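Electric bill up after moving, is it the cooktop?

Asked by Anjana Roy, August 2025

We moved to an apartment in Wedier in April. Our old place had gas. The last bill shows 854 kWh and I want to know how much of that could be cooking. We cook dinner every night, usually two burners for under an hour. 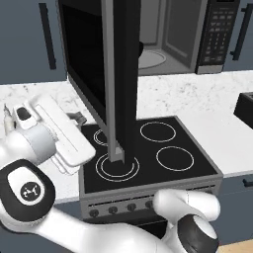
The water heater is electric too, and the building dates from 1908, so the windows leak air. I haven't changed anything else.
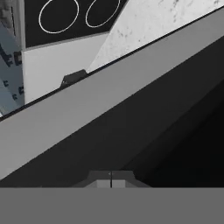 Jin: Probably not the cooking. A big burner on high draws around 2000 watts, but it cycles off once you turn it down. Look at the water heater and the AC first.

bollico_fan: mine went up too when i moved, they all overcharge

Answer from T.: Read the meter before and after dinner with the AC off and the heater breaker off. Do it a few nights and multiply by 30. Then you have your own number.
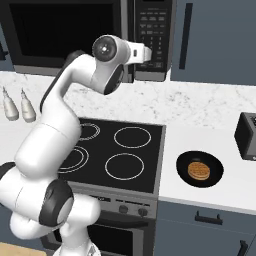
Electric cooktop with microwave mounted above

Marked as helpful by 2 people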